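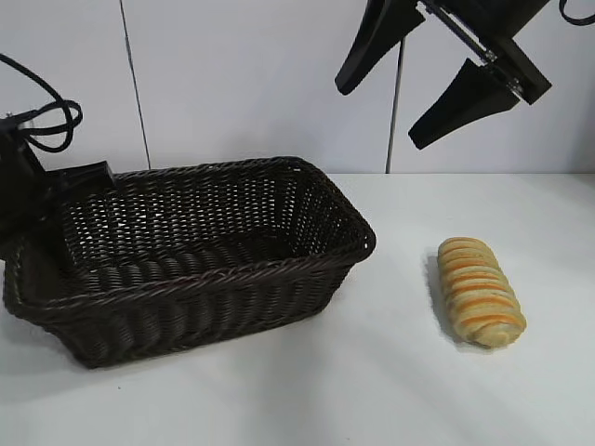 トップ > 論考 > 自動化設備の予算

# 本体価格から始める見積もりは、なぜ後で膨らむのか

読了時間:9分

2026年8月17日

小型アームの導入計画書を読む機会が増えた。製パン、惣菜、菓子の小規模な包装工程が多い。計画書の一枚目にはたいてい本体の価格が載り、二枚目に減価償却の表、三枚目に削減工数の見込みが続く。把持部、いわゆるハンドの費用は「周辺機器一式」の行に畳まれている。本稿の主張は、この順序を逆にすべきだということに尽きる。予算は指先から組み、本体は最後に選ぶ。

## 対象物が先に決まっている

編みかごの横にパンが一つある。かごへ入れる。作業としてはそれだけである。しかし設備側の要件は、この一文からかなりの量が出てくる。

パンの表面は平らではない。ねじりや層のある成形品では、指の当たる位置によって接触面積が変わる。寸法も個体ごとに違う。強く挟めば潰れ、弱ければ滑る。幅広で先細りの指は接触圧を分散しやすい一方、かごの縁の内側へ差し入れるときに場所を取る。指を細くすれば縁との干渉は減るが、今度は圧が一点に集まる。この二つは同じ指の上で競合するため、どちらを優先するかは対象物の試験でしか決まらない。

かごも簡単ではない。太い縁が一周し、側面は底に向かってすぼまり、編み目には隙間がある。樹脂の番重であれば上面の高さは図面で押さえられるが、編んだ容器では個体差を許容幅として持たねばならない。カメラで縁を検出する場合、隙間から背景が透ける壁は、無地の壁より扱いにくい。白い台に濃い色のかごという組み合わせなら外形の抽出は比較的楽だが、内側の底は暗く、奥行きの推定には別途の照明が要ることもある。

以上はどれも本体の機種と関係がない。可搬重量も繰り返し精度も、この工程ではまず律速にならない。にもかかわらず、見積依頼書の仕様欄は可搬重量と繰り返し精度で埋まっている。カタログに数字があるからである。

## 「一式」の中身

見積書の「周辺機器一式」は、発注側にとっても受注側にとっても都合がよい。発注側は稟議の行数が減り、受注側は後から中身を動かせる。困るのは運用を引き継ぐ側である。

私が工程設計を手伝ったTikmontの案件では、一式の内訳を開かせた結果、指の予備が含まれていなかった。食品に触れる指は消耗品である。洗浄で傷み、交換のたびに当たりの確認が要る。予備を初年度の予算に入れず、修繕費で都度購入する運用にすると、単価は上がり、納期の間は工程が止まる。

配線も同様に扱われやすい。ハンドのケーブルは、アームの動きに応じて余長が必要になる。余長を取れば輪になり、容器や治具に近づく。短く詰めれば手首の旋回で張る。経路を決めて固定する作業には人件費がかかるが、見積書では据付費に吸収され、据付が押すと真っ先に削られる。削られた配線は、稼働後の保全工数として戻ってくる。勘定科目が変わるので、当初予算の担当者の目には入らない。

したがって、最低限、次の項目は行を分けて書かせるべきである。

・指(形状の試作回数と、改訂時の単価を含む)
・指の予備と交換周期の想定
・ハンド本体と取付部品
・ケーブル経路の設計と固定
・台、壁面、照明
・対象物および容器の試験用在庫
・立上げ後の調整工数

最後の二つは、見積書に存在しないことのほうが多い。

## 試験用在庫という費目

パンは減価償却できない。試験に使えば廃棄になり、翌日には表面の硬さが変わっている。この当たり前の事実が、予算書には現れにくい。

Flulicoの計画では、試験用に菓子パン200個を予算化した。購買部門からは、模型で代替できないかという照会があった。代替できる部分はある。経路の確認、かごの縁との干渉、可動範囲の検証には模型で足りる。把持力の調整と落下の評価には足りない。表皮の摩擦と中身の弾性が違うからである。照会への回答には、どの試験に実物が要り、どの試験に要らないかを表にして付けた。購買が知りたかったのはこの区分であり、総額の大小は二の次だったように思う。

かごについても同じことが言える。1個だけ借りて試験を通し、本番で別ロットの容器が届いて縁の高さが合わない。よくある失敗で、対策も単純である。最初から実運用の容器を複数個、できれば使い込んだものも混ぜて確保する。費用は小さく、手配に時間がかかる。そのため金額順に並べた予算会議では議題に上がらない。

## 仮置きの台を侮らない

評価設備の台は、しばしば事務用の机で済まされる。白い天板に白い壁という環境は、対象物を見分けるには悪くない。ただし照度にむらがあれば影の濃さが位置によって変わり、輪郭検出のしきい値もそれに引きずられる。台の片側で通った設定が、反対側では通らない。

ここで問題にしたいのは、評価の環境と本番の環境の差額を誰が負担するかである。評価は評価の予算、本番は本番の予算で組まれ、両者の間にある再調整の費用はどちらにも属さない。Drunemettiの案件では、この境界に434時間の調整工数が積み上がった。契約上は立上げ支援に含まれるという解釈と、仕様変更にあたるという解釈が対立し、最終的に折半になった。折半は合意であって、費用の見積もりではない。次の案件で同じ工数を計上する根拠にならないという点で、失うものは金額より大きい。

対処としては、評価の段階で本番の照明条件を一度再現しておくことを勧める。暗幕と可搬照明で足りる場合も多い。完全な再現を求める必要はなく、設定値がどちらの方向へどれだけ動くかが分かれば、再調整の費目に数字を置ける。

## サイクル数の読み方

評価報告書には通算の試行回数が載る。Oeiの装置の評価では3,941回であった。稟議の添付資料としては見栄えがする。だが投資判断に使うのであれば、通算より内訳が重要である。指の形状を改訂した前後で回数は合算されているのか。容器を替えた後の試行は何回か。失敗の後に人が対象物を置き直した場合、その試行をどう数えたか。

合算された成功率は、改訂のたびに意味が薄れる。最終形状の指と、本番の容器の組み合わせで得た数字だけが、工数削減の見込みに接続できる。それ以前の試行は開発の記録として価値があるが、減価償却表の隣に置く数字ではない。

この点について、同業のAiman Sutantoと意見が割れたことがある。彼は、失敗例を含めた全試行を残すべきで、切り分ければ恣意が入ると主張した。記録の保存については同意する。私が問題にしているのは表示であり、稟議の表紙に載せる一つの数字をどの母数から取るかである。議論は平行線のまま終わったが、以後、彼の報告書には母数の定義が脚注で付くようになった。私のほうも、除外した試行の件数を併記している。

## 本体を最後に選ぶ

指から始めた予算を積み上げると、本体に要求される条件は自然に出てくる。必要な可搬重量は、ハンドと対象物とケーブルの合計に余裕を加えたものである。到達範囲は容器と対象物の配置で決まる。手首の自由度は、かごの縁を越えて差し入れる角度で決まる。この段階で候補は絞られ、価格比較はそこから始めればよい。

反対に、先に本体を決めた計画では、残額が指の予算になる。残額で作られた指は汎用品に寄り、対象物の側を合わせることになる。パンの向きを揃える治具を足し、かごを位置決めする枠を足し、それらを人が清掃する。設備の表には現れない作業が増え、削減工数の見込みから静かに差し引かれていく。

反論は承知している。本体は納期が長く、先に発注しなければ年度内に入らない。補助金の申請書も本体の型番を求める。いずれも現実の制約である。その場合は2段階で予算を組むことを提案したい。第一段階で指と対象物の試験だけを行い、本体は借用品で済ませる。第二段階で本体を確定し、第一段階で得た条件を仕様書の根拠に付ける。借用費は余分に見えるが、型番を取り違えたときの損失と比べるべきものである。

型番を先に書かざるを得ない場合でも、指の改訂費と予備の費用だけは別行で確保しておく。行がなければ、後から足すには理由書が要る。行があれば、金額の変更で済む。

当サイトでは閲覧状況の把握のためにCookieを使用しています。設定はいつでも変更できます。[同意する][設定]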